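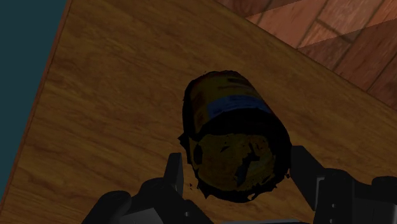

Dalal Kanaan: Before we talk about the grip settings, please write in the ticket that the packing people were never asked about the new cell. We got a date and a new shift plan, and that was all. If the arm stops on a can, it is one of us who walks over and clears it, and this walk is not in the plan.

I have added this comment to the ticket as Dalal wrote it. It belongs to the problem and I will answer it further down.

**Ticket:** 104
**Site:** Wurnley, can line
**Opened:** 2021-12-20
**Handled by:** Mireille Azar
**Status:** open, waiting for test on the floor

### Problem

The can-picking program stops with "grip not confirmed" when the can is lying on its side. With standing cans we do not see this stop. After the stop the arm waits for a person to press the release, and the packer must leave her own table to do it.

### What I checked

1. Restarted the controller and loaded the last saved program. Same stop.
2. Repeated the lying can in the simulator, on the wood table model. Same stop, so I do not suspect the cable or the finger sensor on the real arm.
3. The can model is the rough scan we received from Ledesma. The outline is jagged, with small loose pieces near the rim, and the printing on the label cannot be read. For standing cans I think the program takes the width from the upper part and the bad rim matters less. This is my guess, I could not prove it yet.
4. Replaced the scan with a plain cylinder of the same size. Ran 6 picks, all confirmed.
5. Put the scan back and raised the wait time to 2000 ms. It still stops, only later. I set the old value again.

### Temporary fix

Use the plain cylinder for lying cans until Ledesma sends a cleaner scan. I have saved it under the name Usteo, next to the old one. Please do not delete the old one, I need it to compare.

To load it on the cell:

- stop the cell and wait for the steady light
- choose Usteo in the part list
- run 2 picks by hand mode before you go back to automatic

### Answer to Dalal

You are right that the walk is missing. I looked in the shift plan from Canddale and it counts the packer at her table for the full shift. When the plan was made, the cell was tested with standing cans only, and the stops were written down as zero.

I have asked Canddale for two changes – a release button at the packing table, and clearing time in the plan for as long as this ticket is open. The button I can wire myself if they agree. The plan is not my decision, but I attached your comment to the request with your name, as you allowed on the phone.

Could the packers note the time of each stop on the sheet by the cell? Only the time and "lying" or "standing", nothing more.

**Dalal Kanaan:** We will do the sheet. Please make the button big enough for gloves.

**Mireille Azar:** Noted, glove size. Next step is the test of Usteo on the real cell, I will write the result in this ticket.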